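Why I Think We Should Stop Guarding the Last Year

Last updated: September

I have kept dogs for most of my adult life, and I have come to think that most of us handle their final year badly. We treat it as a thing to be held off. We add appointments, pills and special foods, and the dog spends the time it has left in the back of a car.

My old dog Cisten was 14 when his kidneys started to go. I am writing this because of how I spent his mornings.
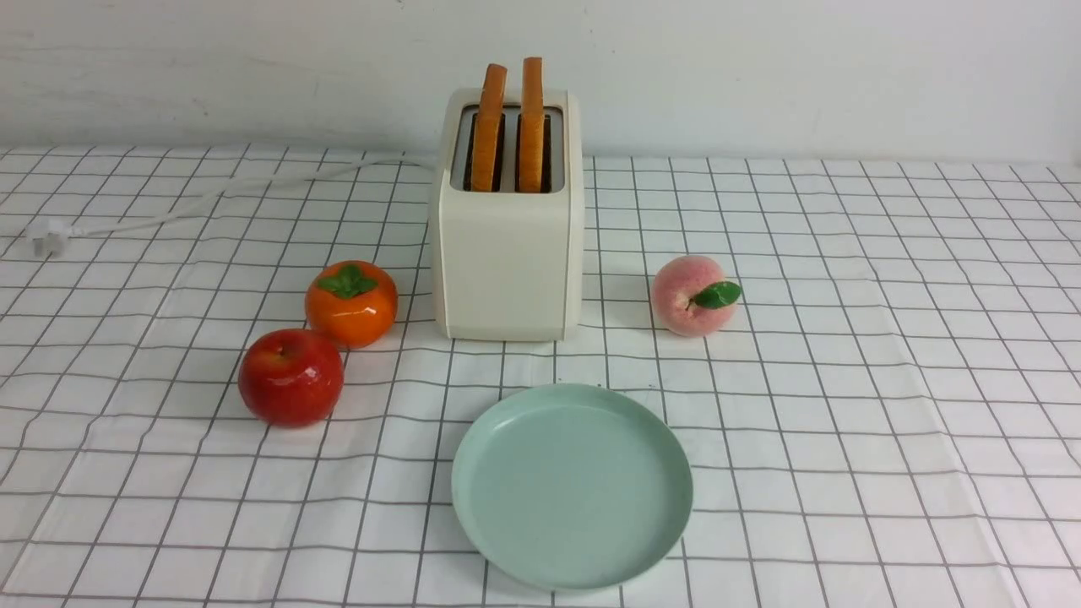
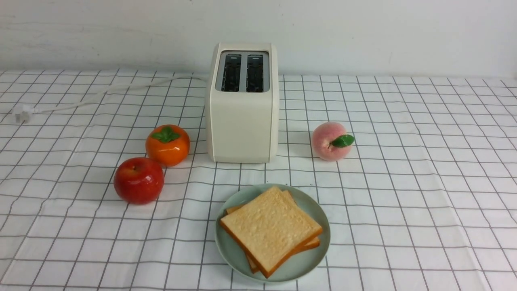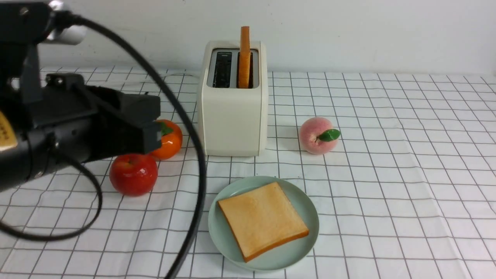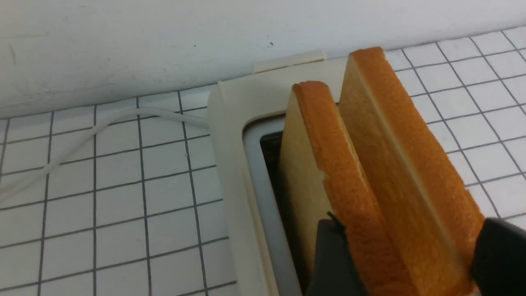 Albane Hoarau wrote to me after I said some of this in our local newsletter. She thought I was being unfair to people who keep trying. Her terrier had been given weeks, she said, and with fluids under the skin and a change of diet the dog had a good year and a half. If she had listened to someone like me, she would have missed all of it.

I take that seriously. I have no quarrel with treatment that works, or with treatment that has a fair chance of working and doesn't make the dog miserable while we find out. My quarrel is with the treatment we choose for ourselves. I know what it looks like because I did it.

When Cisten got sick I was driving him to the clinic in Nuttall every week and to a second one in Flallside when I didn't like what the first one told me. He hated the car. He had always hated the car. He shook from the driveway to the parking lot, and then he had blood drawn, and then he shook all the way home. It took me 7 trips to notice that the day after a visit was always his worst day. He wouldn't eat, and he slept facing the wall. By then I had spent 2000 dollars, and I had a folder of test results that told me he was an old dog with bad kidneys.

What changed my mind was a plain question from the vet at Nuttall. She asked me what he still liked doing. I had to think about it, and that embarrassed me. I could have told her his phosphorus number without looking it up.

So I went home and made a list. He liked lying on the porch before it got hot. He liked the short loop around the pond at Mullstead, the first half of it anyway. He liked chicken, which he was not supposed to have much of. He liked it when my sister's kids came over and dropped things. We kept the nausea medicine and the one for his joints. We stopped the weekly blood work and went in once a month. I gave him some chicken.

He lived another four months. I don't know if he would have lived six the other way. I will never know, and I've decided that I can carry that. He walked the first half of the loop until the last week, and I carried him the rest of the way – he had gotten light enough by then.

I think vets should ask that question sooner, and in writing if they can. A sheet of paper with five or six lines on it would do. What does your dog enjoy? Which of those has he stopped? People answer a form more truthfully than they answer a person in a white coat, at least I do. It would also give the family something to look at later, when the good days and bad days start to run together.

I also think we should talk about money in the open. A lot of people pay because they feel that stopping is the same as giving up, and the bill becomes a way to show that they cared. Clinics don't push this on us, in my experience. We bring it in with us. A vet who says "you could spend that, but I wouldn't" is doing a hard part of the job, and more of them should feel free to say it.

Some will say it's not our place to judge how an animal feels. I agree that it's hard. Dogs hide pain, and old dogs are good at it. But we are already judging every time we lift one into the car. Deciding to do the next test is a decision about the dog's day, the same as deciding to skip it.

Yi-chun Yeh, who read a draft of this, asked whether I would say the same thing about a younger dog. I wouldn't. At three or four years old I would want every option on the table, and I'd put up with a lot of shaking in the car. Age matters here. With an old dog the time you spend on treatment comes out of a small pot, and it doesn't get refilled.

I have another dog now, a brown one from the shelter, good with people and bad with squirrels. She is 7. I have started her list already, and it's taped to the inside of the cabinet where I keep her food. I add to it when I notice something. Last week I wrote down that she likes the sprinkler.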